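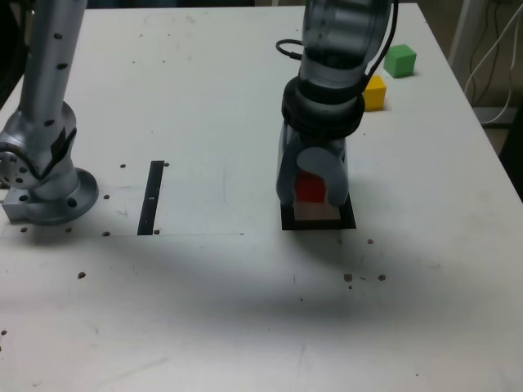

Este sitio utiliza cookies propias y de terceros. Si continúas navegando, entendemos que aceptas su uso. Aceptar | Configurar

Incidencia 541 — Cerco rosado en tablero blanco y esquinas levantadas en el cuadrado negro
Estado: resuelta
Producto: tablero Brelirico blanco, acabado mate
Abierta por: Temitope Amadi (sala de Tiltham)
Atendida por: Rafferty Yazzie

Temitope Amadi, 9:10
¡Hola! Antes de nada, el tablero nos encanta. Es una maravilla trabajar sobre un blanco así de limpio, los colores saltan a la vista y las sombras casi no molestan. Dicho esto, tenemos dos problemas:
1) Donde dejamos el bloque rojo durante la noche aparece un cerco rosado. Con el cubo verde y el amarillo no pasa.
2) El cuadrado negro que usamos para marcar el sitio donde va el bloque se levanta por las esquinas, y el borde recoge pelusa.
He pasado un paño húmedo y el cerco sigue ahí. No he probado nada más por miedo a estropear el acabado.

Rafferty Yazzie, 9:42
¡Gracias por parar a tiempo, Temitope! Los tableros que llegan aquí frotados con estropajo tienen peor arreglo. Necesito tres datos:
— ¿El bloque rojo es del mismo juego que los cubos?
— ¿Con qué limpiáis la mesa al acabar el día?
— ¿El cuadrado se pegó sobre el tablero recién limpio?

Temitope Amadi, 10:05
El rojo es un recambio de Baloyi que llegó en abril; los cubos son de antes. Limpiamos con un espray multiusos, el primero que haya en el armario. Y sí, el cuadrado lo pegué nada más limpiar, muy orgullosa de lo recto que me quedó.

Rafferty Yazzie, 10:31
Eso ya orienta mucho. Mi sospecha es que el multiusos deja una película, el bloque se apoya encima, la película ablanda un poco el color y el tablero se lo queda. La misma película explicaría las esquinas. Vamos a comprobarlo.

Prueba A. Frota el bloque rojo con un paño blanco seco. Luego con otro humedecido solo con agua. Mira si alguno se tiñe.
Prueba B. Deja el bloque toda la noche en una zona lavada con agua y jabón neutro, bien aclarada y seca. Pon el cubo amarillo en otra zona igual, para comparar.

Temitope Amadi, 12:20
Prueba A hecha. Paño seco, limpio. Paño con agua, limpio. Por curiosidad probé también con una gota del multiusos y... ¡rosa! Clarísimo. Te confieso que di un saltito. Con el cubo verde y la misma gota, nada de nada.

Rafferty Yazzie, 12:34
¡Qué buena idea la tercera prueba! Me la apunto para el procedimiento. Deja lista la B y mañana seguimos.

Temitope Amadi, 8:50 (día siguiente)
Prueba B: ni rastro de cerco, ni bajo el rojo ni bajo el amarillo. Queda quitar la mancha vieja y arreglar el cuadrado.

Rafferty Yazzie, 9:15
Estupendo. Para la mancha:
1. Agua tibia con jabón neutro y aclarado.
2. Pasta Kerkasis, una cantidad como un garbanzo, extendida con microfibra.
3. Dejar actuar ocho minutos.
4. Retirar con paño húmedo, sin apretar. Repetir una vez si queda sombra.
Nada de lija, ni siquiera la de grano 1.000. Deja un brillo en el acabado mate que luego se ve desde la puerta.

Para el cuadrado:
1. Despegarlo despacio, tirando en plano.
2. Quitar el resto de adhesivo con el dedo haciendo bolitas, y lo que quede, con alcohol en un paño.
3. Esperar a que el tablero esté seco del todo.
4. Poner uno nuevo con las esquinas un poco redondeadas y presionar desde el centro.
5. No mojarlo en seis horas.

Temitope Amadi, 11:48
La mancha salió casi entera a la primera. En la segunda pasada, desaparecida. Me agaché a mirar a contraluz y no encuentro dónde estaba. ¡Vaya pasta! El cuadrado nuevo ya está puesto, y las esquinas redondeadas además quedan más bonitas. He aprovechado para revisar la tira negra estrecha, que aguanta bien, y no la toco.

Rafferty Yazzie, 12:02
Perfecto, la tira se queda como está. Te dejo la incidencia abierta unos días por si vuelve el cerco. Pasa también el aviso a Baloyi sobre el recambio, les interesará.

Temitope Amadi, 16:25
Cierro por mi parte. Sin cerco, esquinas planas, y el espray multiusos desterrado al armario de los cristales. Baloyi ya ha contestado y nos manda otro bloque rojo. ¡Mil gracias, da gusto!

Resolución: transferencia de color por residuo de limpiador. Limpieza solo con jabón neutro. Marca adhesiva sustituida.
Etiquetas: tablero, manchas, adhesivo, bloques de color

Comentarios (3)

marijose_t
Mismo cerco pero en azul, con otra marca de bloques. Lo de la gota en el paño blanco me ha funcionado a la primera, qué alegría.

Ander
¿La pasta sirve para el acabado brillo? En el mío pone que no usar cremas.

Rafferty Yazzie
Ander, en brillo prueba antes por debajo, en una esquina. Si el canto pierde reflejo, quédate con el jabón y abre una incidencia — la miramos encantados.

Contacto | Aviso legal | © Brelirico, todos los derechos reservados | Volver arriba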